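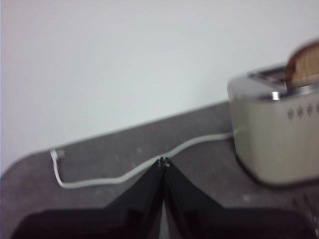 4. Recording your first batch of examples

By now you should have the arm bolted down and the wrist camera talking to the Prasley recorder. If the live view is still black, go back to section 3 and reseat the cable. I'll wait!

My first task was tidying a toaster cord, and I still hand it to everyone who's new. A cord never lies the same way twice, so the learner gets plenty of variety (and you get plenty of practice).

1. Set the toaster to one side of the counter and leave the plug end lying out on the counter where the wrist camera can find it.

Caution: keep the plug out of the outlet for the whole session. Metal fingertips and a live toaster are a rotten mix.

2. Bring the arm to its start pose, fingers pointing at the counter. Check the live view: both fingertips should show, and so should a good stretch of cord.

3. Press the foot pedal once. The light goes green and the take begins.

4. Lower the tips over the cord, close gently and move it where you want it. Go slower than feels natural. I rushed my first 500 takes and Jadwiga Szulc made me redo the lot, which was fair enough.

5. Open the fingers, back away and press the pedal again to stop. Wait 2 seconds before you touch anything, or the save gets clipped.

6. Mark the take "keep" or "toss". A fumble you recovered from is a keep. A take where your sleeve wandered into view is a toss.

7. Nudge the cord into a new shape, slide the toaster over a little and go again.

Note: a bit of blur in the wrist view is fine, especially off to the sides. If the fingertips themselves go soft, wipe the lens and check the focus ring.

Note: we aim for 2000 keeps per task at Dromside before training starts. Take breaks, please. Your takes get sloppy well before you notice (mine sure do), and Taha Amrani can spot the tired ones just from the colour of the grip force plot.

When the batch is finished, park the arm, switch off the recorder and carry on to section 5 for copying your files.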